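Home Kitchen Pantry Laundry Workshop Tips by Room Contact

Keeping Snacks and Hot Drinks in Order

Small packets are the hardest thing in a kitchen to store. They come in boxes that are too big for them, the boxes fall apart after a week or two, and the packets end up in a drawer with the batteries and the rubber bands. The tips on this page are for anyone with a small kitchen, a break room or an office corner where people help themselves.

Start by taking everything out. Put it all on a table where you can see it, including whatever has slid to the back of the shelf. Throw away anything torn, sticky or past its date. Meat sticks, granola bars and crackers usually have the date on the outer box only, so write it on a piece of masking tape before you recycle the box.

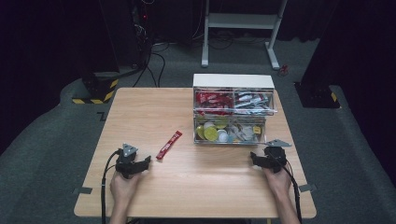

Bukville, September

Sort by how things are used. Coffee, tea, sugar and creamer belong together near the kettle or machine. Snacks go somewhere else, preferably at a height where children can reach the ones they are allowed to have. Ketchup, mustard and soy sauce packets should not be mixed in with sugar. They leak sooner or later, and one burst packet will ruin a box of tea bags.

Long, thin snacks store best standing up in a jar or a tall glass. Flat ones can be filed like cards in a loaf pan. If you buy the large boxes from a warehouse store, keep a few days' worth out and put the rest in a closed bin on a high shelf. People eat what is in front of them, and the bin lasts longer that way.

Choosing an organizer

Measure first. Write down the width and depth of the shelf, and the height if there is a cabinet above. We see a lot of letters from readers who bought a nice rack and then could not close the door.

Clear plastic is easy to live with as long as you clean it. You can see what is running low without taking anything out. Wire racks let small packets drop through, so line the bottom with a piece of shelf paper. Solid bins hide a mess, but somebody has to label them.

Two levels are enough for most homes. Keep what you use every morning on the bottom, where your hand goes naturally, and the lighter items on top.

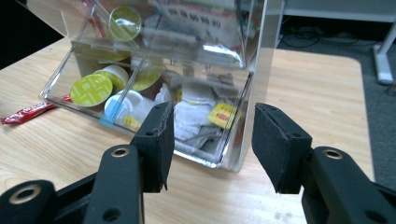
Do not fill any compartment to the brim. When packets are wedged in tightly, people pull out three to get one, and the extras get left on the counter. Leave a finger's width at the top. Put new stock behind the old, or underneath it if the bin is deep.

Tea bags without individual wrappers pick up smells. Keep them in a tin with a tight lid, away from coffee and spices. Wrapped bags can stay out in the open. Pods are fine out too, but not next to the stove.

Cleaning clear plastic

Skip glass cleaner with ammonia, which can cloud acrylic over time. Use lukewarm water, a drop of dish soap and a soft cloth. Paper towels leave fine scratches. For a larger batch, mix 2 teaspoons of mild dish soap into 400 ml of water, wipe everything down, rinse and dry with a clean dish towel. Dried syrup or sugar comes off after a damp cloth has been laid over it for a few minutes. Don't scrape it with a knife.

Most acrylic organizers do not belong in the dishwasher. The heat can warp them, and the glued corners may let go.

Ants

If ants have found the sugar, move all the packets into jars for a while. Wipe the shelf with 200 ml of white vinegar mixed with the same amount of water. Keep vinegar off marble and other natural stone. Check the back corner of the cabinet for crumbs and wipe the outside of the honey jar.

See also: lining kitchen drawers, getting tea stains out of mugs, storing flour in damp weather.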